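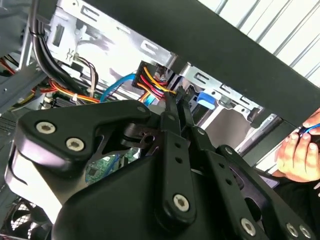 4. Recording Cable-Handling Episodes Inside a Computer Case

4.1 Scope

This section covers the set-up and recording of wrist-view episodes for the Grultgate cable-handling study. It applies to the Dalto gripper with perforated linkage arms and to any desktop case listed in the workpiece register. For arm calibration, see Section 3. For training the policy on finished episodes, see Section 6.

The method tests whether a policy trained on wrist-view images alone can place the fingers next to a power connector when the surrounding wires have been moved between episodes. No model of the wiring is supplied to the policy. The only inputs are the wrist image, the joint positions and the finger opening.

4.2 Before You Start

1. Shut down the workpiece, unplug it from the wall and hold the power button in for 6 seconds.

2. Remove the side panel and set it aside. Leave the drive cage in the case. The cage is part of the task, and episodes recorded with it removed are stored under a separate label.

3. Fix the case to the bench plate. Push on two opposite corners by hand. If the case shifts, tighten the clamps and push again.

4. Check every screw on the gripper with the torx driver supplied in the Prokis tool roll. Do not use thread locker on the linkage screws.

5. Start the recorder and open the wrist view. The fingers must be in view at both ends of their travel.

CAUTION: Never run an episode on a powered workpiece. The fingertips are conductive and can bridge contacts on the motherboard.

CAUTION: Sheet metal edges inside the case are sharp. The person guiding the wires must keep the back of the hand away from the slots and tabs of the drive cage.

4.3 Setting the Start Pose

6. Move the arm above the case opening in manual mode at low speed.

7. Lower the gripper until the fingertips are level with the lower edge of the drive cage. Watch the gripper housing as well as the fingers. The housing is much wider than the fingers and will touch the case or a cable first.

8. Rotate the wrist until the fingers point toward the target connector. In the reference set-up, the target is the black multi-pin connector just below the drive cage, with yellow, red and orange wires in its bundle.

9. Save the pose as START_A. Back the arm out 100 mm, return to START_A and confirm that the fingertips come back to the same place below the bundle.

10. Repeat steps 7 to 9 for START_B and START_C if the session plan calls for them.

Note: Reflections from bare sheet metal change with the wrist angle. Do not adjust the room lights between poses. The exposure lock is set once per session and stays on until the last episode is closed.

4.4 Working with a Wire Guide

Some episodes are recorded with a second person in the workspace, called the wire guide. The guide holds or moves one loose wire while the gripper works near the connector. These episodes make up the assisted set. The remaining episodes make up the unassisted set.

11. Agree on the wire before the episode starts and enter its color in the session form. Use the plain color name only (blue, not light blue or navy).

12. The guide enters from the side of the case opposite the operator and pinches the wire between the fingers. Sleeves should be dark and close fitting. Gloves are not worn, as the hand detector was trained on bare hands.

13. The guide holds the wire clear of the fingertips and keeps light tension on it. Do not pull on a wire that is still seated in a connector.

14. The operator calls "moving" before each arm motion and waits for a reply.

CAUTION: Limit the arm to assisted speed (setting 2) whenever a hand is inside the case. The operator keeps one hand on the stop button for the full episode.

4.5 Recording an Episode

15. Press RECORD. Wait for the counter to turn green.

16. Advance the fingers toward the connector under teleoperation. Keep the approach smooth. Corrections are allowed and should not be trimmed out afterward.

17. Close the fingers on the part named in the session plan. This may be the connector body, a single wire or the full bundle.

18. Hold the closed position for two seconds, open the fingers and retreat to the start pose.

19. Press STOP and grade the episode:

G: the fingers closed on the named part.
P: the fingers closed on the named part together with something else.
F: the fingers closed on the wrong part or on nothing.

Grade P episodes stay in the training set. Grade F episodes are stored but are left out of training unless the session plan says otherwise.

20. After every 13 episodes, rearrange the loose wires. Leave anything held by a cable tie as it is. Enter REARRANGED in the form before recording again.

4.6 Labeling

Labels are made in the El Fassi annotation tool on one still per episode, chosen at the moment before the fingers close. Mark the two fingertips, the target, and any hand or sleeve. Do not mark the gripper housing. It stays in a nearly constant part of the wrist view and is masked automatically.

Where a data cable and a power bundle overlap, draw each as a separate region and let the regions overlap. Release tabs on the drive cage are labeled TAB, whatever their color. In early sessions, blue tabs were often confused with blue wires. The tab class was added in version 7 of the label list, and sessions recorded before that version must be relabeled before use.

4.7 Known Limits of the Method

The unassisted set does not transfer well to assisted episodes. A policy trained only on unassisted data tends to stop short when a hand enters the view, with the fingers still open. Mixing in assisted episodes reduces this behavior but does not remove it.

The wrist view gives little information about depth behind a wire bundle. If the fingers repeatedly close in front of the target, check the finger opening log first, then repeat step 9.

Thick black cables against a black gripper are the most frequent source of label errors. Zoom to 2x or higher when drawing their outlines.

4.8 Ending the Session

21. Ask the guide to withdraw and confirm that the case is clear of hands.

22. Retreat the arm to the park pose in manual mode. Do not use the automatic park command from inside a case. Its path does not account for the case walls.

23. Close the session form and copy it to the same folder as the episodes. A folder without a form is rejected at import.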